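We use cookies to improve your visit. By continuing to browse you accept our cookie policy. Accept | Manage settings

4. Equipment budget

The project was given 1,342 pounds for bench equipment, excluding the two arms and hands, which belong to the department. Efe Wike drew up the purchase list in July and Chidubem Osagie checked it against the test plan. Spare cables and fasteners took 267 pounds. A further 588 pounds was set aside for replacement finger parts from Brollura, quoted with a lead time of nine weeks.

The remaining 487 pounds covered the shelf unit, the baskets and delivery. Two-handed basket handling was chosen as the reference task, so the shelf had to leave room for both hands to reach in together.
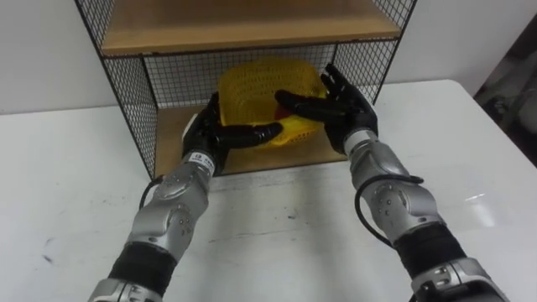 Figure 6. Both hands on the yellow mesh basket, lower shelf.

Cable routing was left out of the first budget. Each arm carries an external cable with a free loop, and the plan now includes clips and sleeving from Ingate, charged to the spares line. A second shelf unit from Cevondale was priced but not ordered. The order for finger parts should be placed before the next test period, as the present plan holds no spare set.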